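Home Storage > Guides > Closets & Bedding
2 min read

Part 2: Packing and sealing your Flotelell bags

I do this every April in our Ulville apartment, when the sweaters finally come off the shelf. Grab your bags, a vacuum with a plain round hose, and a bit of clear floor (the bed is too bouncy, trust me).

1. Wash everything and let it dry all the way. Knits that feel dry on the outside can still be damp at the seams, so I leave mine on the rack overnight.

2. Fold or roll each piece and lay it in flat. Stop well short of the zipper!

Note: I keep my good Dal Bello cardigan out of the bag. It has big wooden buttons and they leave dents in everything.

3. Run the slider across the zipper, then run it back the other way. I do it 2 times even when it looks shut.

4. Open the valve cap, hold the hose flat against the rim, and switch on. Mine takes 20 seconds on low.

5. Close the cap the moment you pull the hose away, and press it down with your thumb.

Caution: no down jackets, no leather, and keep the bag away from radiators.
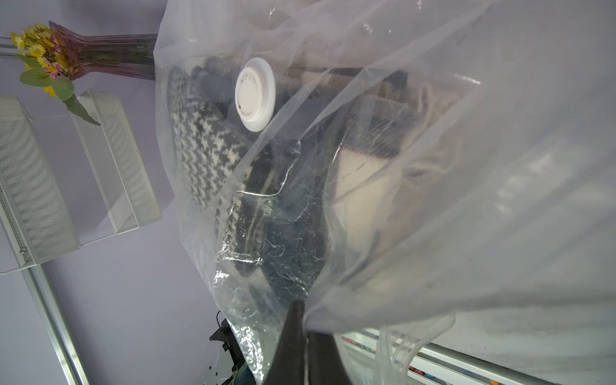
Sweaters are what I pack most, and I've gotten picky about where they go. Thick, plain ones sit at the edges and the thinner ones fill the gaps. I like having patterns where I can spot them through the plastic, like the houndstooth by the valve, so in October I know which bag to open first. Give the valve a wipe with a dry cloth too if it has specks on it, then slide the bag onto a shelf.

Contact Telton Home | © Telton | Back to top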